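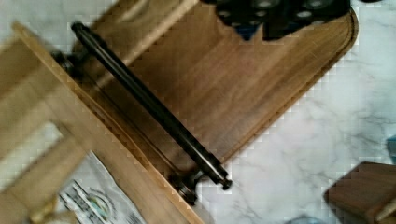 木面与黑色金属杆

参与式演出的报名表,现在越写越像体检问卷

2022年1月

去年三月我去了Tawhiri现场艺术节,回来以后一直想写点什么,拖到现在。拖的原因很简单,当时写了半篇,读起来像在赌气,就放着了。前几天收到他们新一届的预告邮件,标题里又有“共同在场”四个字,于是把那半篇翻出来重写。

先说我付了多少钱。通票690,不含去Nerdale的船票。Nerdale是那座旧盐仓所在的小岛,节目册上叫它“一个拒绝被定义的场所”。我上岛以后觉得它很好定义:一座盐仓,一个码头,一间卖姜茶的小屋,风大。盐仓本身我挺喜欢,墙上有盐渍,地面不平,走路得看脚下。这样的房子放什么进去都显得有分量,这也正是我的疑问之一。作品的分量有多少是作品的,有多少是房子借给它的?

节目册列了19件作品,其中标注“参与式”的占了大多数。我现在看到这三个字会先往后退半步。以前在剧场里,参与意味着演员突然下台拉你的手,你尴尬,旁边的人也替你尴尬,至少大家都知道发生了什么。如今的参与要在上岛之前就开始:先填表,表里问你最近一次长时间沉默是什么时候,问你是否愿意被陌生人带路,问你身体里哪个部位“最容易记住地方”。我填了左膝盖,因为下雨它会疼。后来也没有人提起过我的膝盖。

我不明白这些答案去了哪里。如果演出用得上,为什么现场看不出任何痕迹?如果用不上,那为什么要问?我给主办方写过一封信,客客气气的,收到的回复说,填写本身就是作品的第一个章节。这种回答很难反驳,按这个逻辑,我排队买姜茶也可以是第二章。

岛上时间最长的那件叫《Valtero》,下午两点开始,到天黑结束。规则是观众两两一组,轮流闭眼,由另一个人领着沿盐仓外墙走,走到某处停下,听。听什么没有规定。我和一位完全不认识的人一组,轮到我闭眼的时候,前十分钟确实有点意思,脚底的碎石、远处船上的发动机,都比平时清楚。后来就是冷。再后来我开始想晚上的船是几点。我不认为这算失败,注意力走神也是经验的一部分,这我同意。可是散场后的谈话环节里,每个人都说自己“被打开了”,语气整齐得让我怀疑大家是不是看过同一份稿子。轮到我,我说我很冷,主持的人点点头,说寒冷是一种非常诚实的材料。

行吧。

谈话环节我想多说几句。把观众围成一圈,让每个人轮流说感受,这件事在艺术节里已经成了惯例,很少有人问它对作品有什么好处。围成一圈的人很难说坏话。你刚刚和人家手拉手走了一下午,艺术家就坐在对面,捧着杯子看着你。这时候得到的反馈,拿去写结项报告当然漂亮,拿来判断作品好坏就差远了。我宁愿要一张匿名的纸,或者干脆什么都不要,让大家自己去码头上发牢骚。等船的时候我听到的话,比圈子里的有用得多。有人嫌中场没有厕所,有人觉得领路那段应该砍掉一半,还有人认真讲了盐仓北面那堵墙的回声,讲得比节目册好。
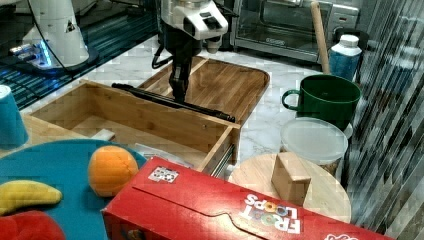
旧博客那边有位读者看完初稿后留言,说我把标准定得太奇怪了,参与式作品本来就不该用“观众说了什么”来衡量,冷也好、烦也好,人毕竟在岛上待了一下午,手机也没怎么看,光这一点就值回票价。

我想了几天。手机没怎么看,这是事实,不过岛上信号也差。至于“待了一下午”,我承认有道理,我到现在还记得那些碎石的声音,而同一年看过的好几场舞台演出已经忘得差不多了。可记得住和做得好是两回事。我还记得有一次火车晚点,在月台上坐到半夜,细节比《Valtero》清楚得多,也没有哪位策展人跟我收钱。

再说数字。艺术节结束后发布的总结里写,Nerdale岛上各项活动的参与人次为1,852。我对这个数字有点好奇。按那条船的大小和班次,我自己算来算去都凑不到。唯一的办法是把每个人在每件作品前停下来的次数都算进去,也就是说,我一个人可能当了好多次“人次”。总结里没有写统计方法,只写了“远超预期”。预期是多少,也没有写。

画册倒是做得很讲究,印了700册,由Brondex赞助,纸很厚,照片很好看。照片里的海是蓝的,我去那天是灰的。策展文章我读了两遍,里面说水域是一种“流动的档案”。这个比喻我在别的岛、别的湖、甚至一个水库的展览里都见过。水好像到哪里都在当档案,却没见有谁去查过。我更想读到的是盐仓什么时候停用的,以前在里面干活的人住哪儿,盐渍为什么只有西墙那么高。这些画册里一句都没有。卖姜茶的那间小屋墙上倒贴着一张手写的说明,讲以前怎么用小车把盐推到码头,字迹很潦草,我站着读完了,差点误了《Valtero》的集合。

写到这里,可能有人要问那我为什么还去。我喜欢坐船去看东西,这个习惯改不掉。而且19件里面有一件我是真喜欢的:一个很小的声音装置,放在盐仓后面的工具间里,门口连牌子都没有,进去只听见很低的嗡嗡声,坐一会儿才分辨出是几个人在哼同一个调子,哼得不太准。不用填表,不用拉手,出来也没有人问我感受。节目册里它占两行字。

新一届的报名表我点开看了,这次问的是“你愿意带一件什么离开岛屿”。我还没填。船票听说要涨,通票价格暂时没公布,等公布了我再决定。如果有人去年也去了,而且听清楚了工具间里哼的是什么调子,麻烦告诉我一声。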